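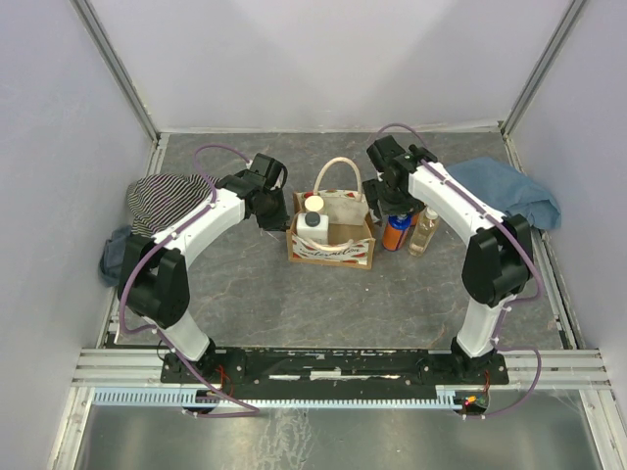

What made the right arm drop out on Monday?
The wrist encoder cable lost contact when the elbow was fully bent, and the controller cut torque on that side.

Zlata Marchuk wrote on 14 Oct 2024:
> Right arm on the Vilteo cell faulted 4 times before lunch, always
> on the way down to the bag. Left arm kept moving each time.
> Is it safe to keep running?

Not as it is. Both arms have to stop when one faults - the link between controllers was left off after the September update. I turned it back on and tested it from each side.

Still to do:
- replace the right cable, the spare is in the Skirkis drawer
- leave more slack at the elbow clip
- run 200 cycles at low speed before any bottles go back in

Please keep hands out until the cycles are done.

Liudmyla Kuzmenko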